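Jornstead wargamers to refight desert rearguard over one weekend

The Jornstead Wargames Society will stage its largest game so far later this spring, a refight of a 1942 desert rearguard action played across 4 linked tables. The scenario is called Ravada Ridge and was written by club member Ilgın Gökçe, who has been testing it on weeknights since the autumn.

Players will command a British brigade trying to hold a line of low hills long enough for its transport to get away. The Axis side has more tanks but is short of fuel, and has to decide each turn which units may move. The ridge itself is made up, though the orders of battle are drawn from published regimental histories.

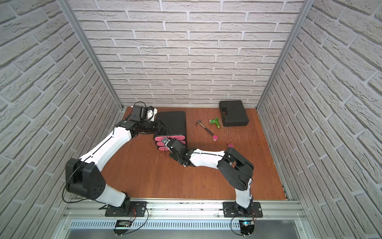
Rules and figures

The game will use the club's own rules, now in their third edition. Artillery has been simplified and there is a new chart for dust, which cuts spotting distances whenever vehicles move at full speed. A printed copy runs to 211 pages including the army lists. The old supply rules have been dropped.

Members have painted 3556 figures for the project in 6mm scale, most of them infantry. The vehicles are mounted singly and the guns are based with their crews. Anyone bringing their own troops should check the base sizes with Gökçe first, as the assault rules depend on them.

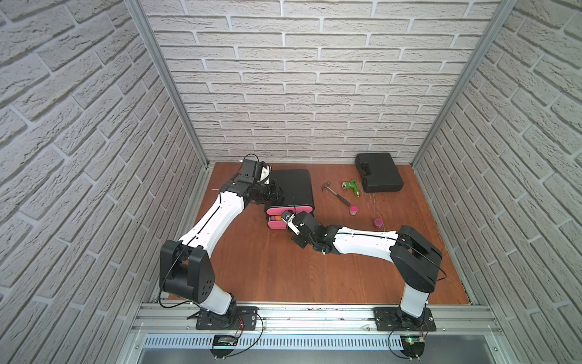

Two arms mounted side by side on the rail, with brick-pattern walls on three sides.

Play will be split into three sessions, with a break on the Saturday evening so that both sides can meet and plan the next day. Each table has its own umpire, and messages between tables must be written down and handed over, with a delay of one turn. Gökçe said the delay had caused more arguments in testing than any other rule, and that it was staying in.
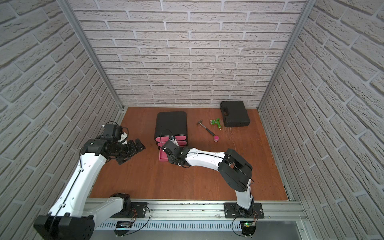

Places are still open on the Axis side, where two battalion commands need filling. The British side is full but has a reserve list. New players are welcome and will be paired with someone who knows the rules. The quick reference sheet can be collected on any club night, and names should be given to Gökçe by the end of March.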